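How to Clean Plastic Play Food and Toy Dishes

Updated 2022-04-01

Toy kitchen sets get sticky fast, especially if they are shared. Most plastic pieces can be washed by hand in a sink. Set aside 60 minutes, most of it drying time.

What you need
Dish soap
An old toothbrush
White vinegar
2 bath towels

Step 1. Sort the pieces. Pull out anything with batteries, felt, paper or bare wood. Those get wiped with a damp cloth and never go in the water.

Step 2. Fill the sink with warm water and a squirt of soap. Very hot water can warp thin plastic and lift printed labels.

Step 3. Soak for ten minutes. Pieces with stickers should be washed quickly and taken out.

Step 4. Scrub the seams and any small holes with the toothbrush. Colanders and strainers take the longest. Crayon comes off with a little baking soda on the brush.

Step 5. Rinse under the tap. Squeeze hollow pieces to push the water out, then stand them with the opening down.
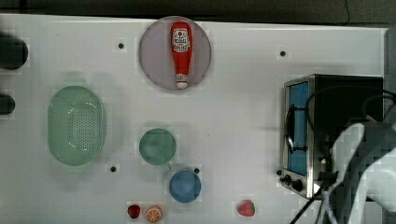 Step 6. If a hollow piece smells musty, fill it with equal parts vinegar and water, leave it for half an hour and rinse again. Throw out anything with black spots inside that won't rinse away.

Step 7. Dry everything on the towels, turning the pieces once. Don't put the set back in a closed bin until the insides are dry.

We wash ours in February and again before school starts. Wipe out the storage bin too.

Jenő Bognár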